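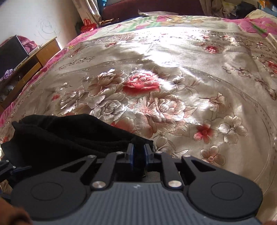

Slide 1: The farewell that never ends

Thanks for having me. I'm Tanko Ekpo, and I've covered club cricket in the Pindthorpe league long enough to have written the same retirement story several times over. So I'm going to be a bit of a grump for the next while.

Ask the room: who has been to a "last match" that wasn't the last match? Wait for hands.

Slide 2: What we say about old players

The word I keep hearing is "experience." It gets used when a player's scores have dropped and the club still wants him on the poster. I'd like to know what it's worth in runs. I have asked coaches this and mostly got stories back.

They are good stories. A senior batter calms down a kid before he goes in. Fine. But the kid was out for 2 that day, and that part tends to get left out.

Slide 3: The Folton case

Folton kept their captain on for two extra seasons. The club's line was that he brought people through the gate. The best crowd of his last year was 1,412, for the match against Bonon. Big number for us. It was also a local derby on a sunny Sunday, and derbies sold well before he ever played in one.

Don't be rude about the captain here – some of his friends may be in. He batted at 6 and did what he was asked. My complaint is with the people asking. 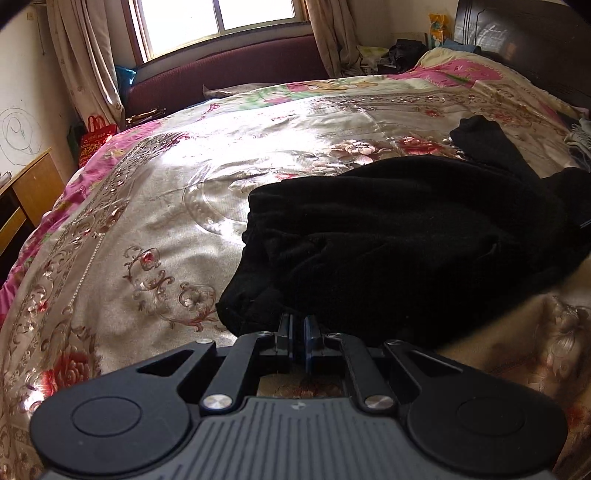

And the younger batter who would have had that spot went to Kettani and stayed there. I can't prove he left over it. He told me he wanted more time in the middle, and I'll leave it at that.

Slide 4: The other side

Zdeňka Matoušek disagrees with me on nearly all of this, and she has coached far more cricket than I have. Her point is that you can't measure a dressing room from the press bench. She says young players copy what they see at practice, and that a scorecard won't show it.

I half buy it. If the value is at practice, though, make him a coach. Why does he need a place in the team?

(If she's in the room, let her answer. Don't argue for more than a minute.)

Slide 5: What I'd ask a club

Who picks the team, and does that person also sell the tickets?

When was the senior player last told he might be dropped?

If there is a farewell match, is there a date for it?

Skip the bit about overseas leagues if we're running late. Go to questions. Someone will bring up bowlers – yes, I think it's different for spinners, and no, I haven't worked out why.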